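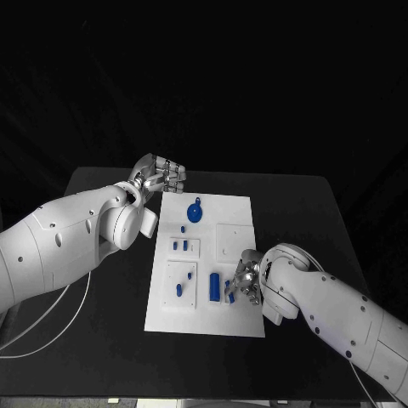 Small blue block on the white sheet, dark table, black cloth behind.

From: Tamsin Mudgway
To: tabletop-crafts list
Re: what do you put under small blocks?

Glenys Sheehan wrote:
> I've got a box of little painted blocks to sort before November
> and they vanish on my dark table. Do you all use felt, or a
> tray, or what?

Glenys, plain white paper! I love it for this. One big sheet in the middle of the table, dark wood showing all round, and every color jumps right out at you (blue especially). I tried felt first and the blocks kept tipping over in the fuzz, which drove me up the wall.

I sorted roughly 600 on one sheet last winter and it was still good enough to draw on after. Tape the corners if your table's slick. And do hang something black behind if you're taking pictures for the swap page, it looks so good!

Bram, do you still have that roll of the wide stuff? I'd happily split it.

Tamsin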